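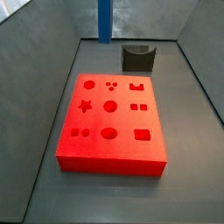

Elfriede Brinkmann wrote to ask whether a shape-sorting board can hold the attention of students who have already written their own motion code, and whether the department would not be better served by a more demanding assembly task. Her question was put to the review group before the trial began, and it has guided much of what follows.

Equipment Review: Savenano Shape-Sorting Set for Student Robot Arms
Published August 8, 2024

Purpose of the review

The Uva Student Robotics Club was asked to assess the Savenano set for use in the second-year project and in preparation for the Gronow student competition. The set was tried over one term, starting in March, on the club's existing two-finger arm. The club's own software was used throughout. The review covers the board and blocks only.

The board

The board is a thick red foam slab with recessed openings of different shapes. A star, a wide oval and a cluster of three small round holes are among them, together with plain round and square openings of several sizes. This range is the strongest feature of the set. A group may begin with a round hole, where the turn of the block in the gripper matters little, and proceed to the star, where a small error in angle will stop the block at the rim.

Foam was a matter of some debate within the club. It forgives a poor approach, and an arm that presses too hard is less likely to damage itself. It also gives slightly under load, and students who rely on a force reading to detect contact will find the signal softer than they expect. Groups were advised to set their thresholds on the board itself and to record the values in the project log.

The single colour has consequences for vision work. The openings are visible chiefly by their darker interiors, and a program tuned under one lamp may fail under another. The review group regards this as useful teaching material, but supervisors should allow time for it in the first fortnight.

The blocks

Long, straight-sided blocks proved the easiest to grip. They leave ample length between the fingers and the board, and the lower end remains in view of a wrist camera during the approach. Blocks with a curved edge require more thought, and several groups wrote a separate grasp routine for them.

Results in use

Students logged 1000 insertion attempts during the term, of which 71 per cent were completed without manual help. The rectangular opening gave the most instructive failures. A block could be correct in position and still catch on one corner, and the remedy in most groups was a slow rotation just above the surface before the final descent. 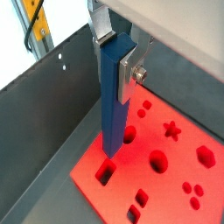 Documentation and supply

The printed guide is brief and clear, although the drawings omit the depth of the openings. Students had to measure these themselves. The supplier, Sitevora, answered two written enquiries promptly and sent a corrected sheet for the star. Spare blocks may be ordered singly. Replacement boards are sold only with a full set, and the review group considers this a serious shortcoming for any school that expects heavy use.

Assessment

In reply to the question raised at the outset, the more experienced students did remain engaged, provided that they were set a time limit or required to work without fixed starting positions. Left with a fixed layout, they finished early. The set is recommended for second-year teaching and for competition practice. It is not recommended as the sole equipment for final-year projects. Departments wishing to borrow the club's test log may apply in writing to the Uva office.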